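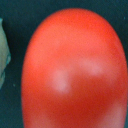 Anyone else working next to the new packing arms?

nayeli_c
I'm at the Ultmont site and we got two arms on the small goods line in February. I used to pack 818 pieces on a good shift, now I mostly stand there and clear whatever they won't pick. Shiny rounded stuff like that red one is the worst! My wrists feel great but I'm bored out of my mind.

mollah53
Bored beats sore. I did 36 months of hand packing at Udthorpe and my thumb still clicks. Give the arm the shiny stuff.

nayeli_c
Sure, but my rate bonus went away with the packing. Did yours?

mollah53
No, they moved us to a flat rate. Ask Afroza on your days shift, she was in that meeting.

Afroza T.
I was, and it's still "under review" - same words as last time. I also don't agree it's easier work. You're watching a screen and a belt at once and by the end of a shift my eyes are toast.

obi_fan
We call ours Obi and I kinda like him. I got trained to reset the grip settings and that came with a raise, so push for the training before they give it to someone from outside.

nayeli_c
Ok the training I'd do tomorrow. Who did you ask, your lead or HR?

obi_fan
Lead first, in writing. Took me two tries.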